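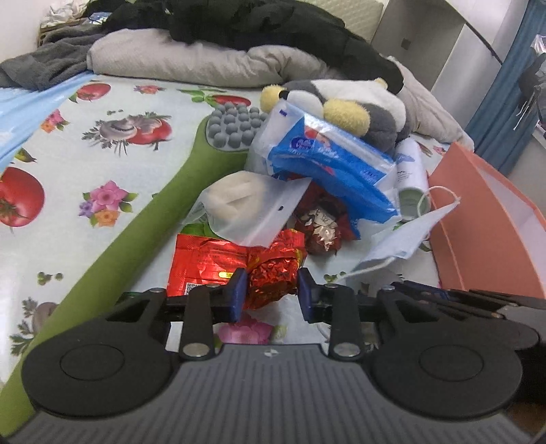 How to get chocolate out of cotton bedding

I eat in bed. There, I've said it! Biscuits, toast, the odd bar of something when a film's on, and so over the years I've become quite good at getting chocolate out of sheets. My method is slow but it hasn't ruined anything yet (well, one pillowcase, but that was bleach and I was in a hurry).

What you'll need

A blunt knife or an old spoon
Washing-up liquid, the plain sort
Biological washing liquid
A bowl or a clean sink
An old towel you don't mind marking

Step 1: Let it go hard

Don't rub it! I know you want to. Warm chocolate just smears further into the weave, so put the sheet somewhere cool for a bit, or hold an ice cube in a sandwich bag against the mark. Once it's firm, lift off what you can with the spoon, working from the outside of the blob inwards.

Step 2: Cold water from the back

Turn the fabric over and run cold water through the wrong side of the stain so it pushes the chocolate back out the way it came. Hot water is my mum's method and we've agreed not to discuss it.

Step 3: Washing-up liquid

Chocolate is partly fat, so this is the bit that does the work. Dab on a small amount, press it in with your fingers and leave it for ten minutes. If your sheets are patterned, test a corner first, especially if they're new and you haven't washed them yet. Rinse, hold it up to the window, and do it again if there's still a brown shadow.

Step 4: Soak

Fill the bowl with cool water and a capful of biological liquid and leave the sheet in for half an hour. I've left one overnight and it was fine, though it did smell a bit swampy. Skip the bio stuff for silk or wool and use something made for delicates.

Step 5: Wash, then look before you dry

Wash at whatever the label says. Then check the spot while it's damp, and if you can still see it go back to step 3. The tumble dryer will set it for good, as I found out with a fitted sheet in July.

Sumathi Thomas left a comment asking about caramel. Same steps, but warm water at step 2, and expect to do the soak twice.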